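Zultport opens Doltdale workroom for shared tableware service

Coloured plates and bowls to be lent by the set from 10th July

Zultport, the household goods lending service, will open a new workroom and pick-up counter in Doltdale on 10th July. The workroom takes up the top floor of the Esposito Building and will be the base for the company's tableware collection, which has until now been kept in storage behind the Zultport office and lent out on request only.

The collection runs to 950 pieces. It is made up of dinner plates, side plates, small bowls and large serving bowls, all in plain colours with no pattern or print. Customers can borrow a full table setting for up to 70 people, or as little as a single serving bowl, and return everything to the same counter.

"People kept asking us for chairs and then asking at the last minute if we had any plates," said Witold Pietrzak, who manages the tableware service. "We had plates. They were in boxes and you couldn't see them, so choosing was a matter of me reading out colours over the phone. That was the main thing we wanted to fix."

At Doltdale the collection will be kept on open shelving where customers can look at it before they book. Zultport has called the new service Lakico, and the name will appear on booking forms, crates and the counter sign. Existing customers do not need to register again.

Choosing by colour

Lakico sets are put together by colour. The warm end of the collection covers orange, salmon, pink and maroon. The cool end has pale grey-blue, a deeper blue and two greens. Customers can take a set in one colour, pick a warm or cool mix, or ask for a set with everything in it.

The mixed set has been the most borrowed by a clear margin during the trial period, and it is also the easiest for Zultport to supply at short notice. A booking for a single colour may need more time, as pieces in that colour may be out with another customer. The company recommends booking one-colour sets at least three weeks ahead. Mixed sets can usually be confirmed within two days.

Large serving bowls are listed separately and can be added to any booking. They are suited to salads, bread, fruit and anything else that is going to be passed down a long table. Orange is the colour held in the greatest number, after a country hall returned a whole run of them to the service when it closed its kitchen.

"The big orange bowls go out with nearly everything," Mr Pietrzak said. "Someone will book a very careful grey-blue table and then ring back and add two orange bowls. It works, too. I'd do the same."

The workroom

The Esposito Building was chosen for its daylight and for its goods lift, which opens onto the loading bay at the rear. The top floor has a wall of windows with black mullions, and the ceiling services have been left exposed. Silver ductwork and white pipe run overhead. Zultport looked at putting in a false ceiling and decided against it – the cost was high, and it would have brought the ceiling down over the windows.

Daylight matters for sorting. Under the tube lighting in the old store, pink and salmon plates were regularly packed together by mistake, and customers would open a crate to find a set that was close to what they had ordered but not quite right. Staff have been sorting and stacking at Doltdale ahead of the opening, and colour mix-ups in outgoing crates have dropped away.

Shelving is deliberately simple: light-coloured boards on black metal frames, in short lengths that can be moved about as the collection changes. Plates are shelved in low stacks so that the lower pieces can be reached without a great deal of lifting. Side plates and small bowls are on the units closest to the counter.
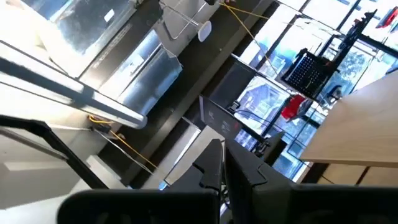
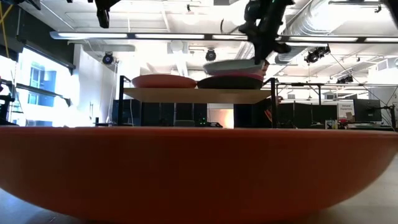

Ductwork and windows at the Doltdale workroom (first), and plates on a shelf behind an orange bowl (second).

How bookings will work

Bookings can be made at the counter, by phone or through the Zultport website. Customers choose the number of settings, the colour and the dates. A confirmation is sent once the pieces have been set aside, and a refundable deposit is taken at that point.

The standard loan covers a weekend, with pick-up on the working day before and return on the working day after. Longer loans are available for school holidays and for festivals. There is no charge for a first booking by a school, kindergarten or neighbourhood house in the Doltdale area.

Each set is packed in numbered crates. Plates are packed on edge with a divider between every few pieces, and bowls are nested with a cloth between them. A packing card inside the lid shows what goes where, so the crate can be filled the same way for the trip back. Customers are asked to use the card. Most breakages during the trial happened in the car on the way home, in crates where plates had been laid flat under bowls.

A full set of 70 settings will fit in the back of a ute or a station wagon with the seats down. Smaller sets fit in a car boot. Crates are heavy when full and should be carried by two people. A trolley is kept at the loading bay and may be borrowed as far as the car park.

Delivery is not offered at this stage. Zultport is talking with local carriers and expects to have something in place by November, ahead of the end-of-year party season.

Washing and returns

Pieces should be scraped and rinsed before they come back, and that is all. Everything is washed again at Doltdale before it is put on the shelf, including pieces that come back unused. Customers who wash up fully at home are welcome to, though it makes no difference to the charge.

Crates are checked at the counter on return and the deposit is released the same day if nothing is missing. One lost or broken plate in a set is treated as ordinary wear and is not charged. Beyond that, a flat replacement fee applies to each piece, whatever its size or colour.

Chipped pieces are taken out of the lending collection. They will be sold from a table beside the counter as plant saucers, paint palettes and so on, at a low fixed price, and must not be used for food. The money goes towards new dividers and crates.

"We don't want anyone hiding a chipped plate in the middle of the stack," Mr Pietrzak said. "Put it on top and tell us. It takes a minute and it saves somebody else finding it at a christening."

Adding to the collection

Lakico will accept donated tableware from households, cafes and halls, with some limits. Pieces must be a plain colour, free of chips and cracks, and fit for everyday food use. Patterned pieces, gilt edges and glassware cannot be taken. Donations of fewer than six matching pieces will be looked at case by case.

Anyone with a larger quantity to give away should phone first so that shelf space can be cleared. Donors will be asked where the pieces came from and how old they are, if they know.

The service is short of side plates in the greens and would be glad to hear from anyone with small bowls in the deeper blue. It has enough orange serving bowls for the foreseeable future.

Cutlery and table linen are not part of Lakico. Zultport already lends both from its main office and will bring them across to the Esposito Building for pick-up alongside a tableware booking, provided it is asked to do so when the booking is made.

Opening arrangements

On opening day the counter will take bookings and returns from 9 am. Visitors are welcome to come up and look at the shelves without booking. Several tables will be laid in different colour mixes to give an idea of how the sets look at full size, and tea and cake will be served on plates from the collection.

Prams and wheelchairs should use the goods lift from the rear of the building, where a bell is fitted at the loading bay door. The front stairs are steep and have no landing between the first and second floors. Street parking at the front is limited. There is more room in the public car park behind the bakery, which has a level path through to the loading bay.

Customers with tableware still out on loan under the old arrangement can return it to either address until the end of the month. After that all tableware should come to Doltdale. Chairs, trestles, cutlery and linen continue to be lent from the Zultport office as before.

About Zultport

Zultport lends furniture, kitchen goods and table linen to households, schools, clubs and halls. The tableware service began as a shelf of spare plates kept for customers who had borrowed trestle tables, and has been run by Witold Pietrzak for 3 years. Lakico is owned and operated by Zultport.

Media contact: Witold Pietrzak, Lakico, Top Floor, Esposito Building, Doltdale. Visits to the workroom before opening day can be arranged by phone through the Zultport office.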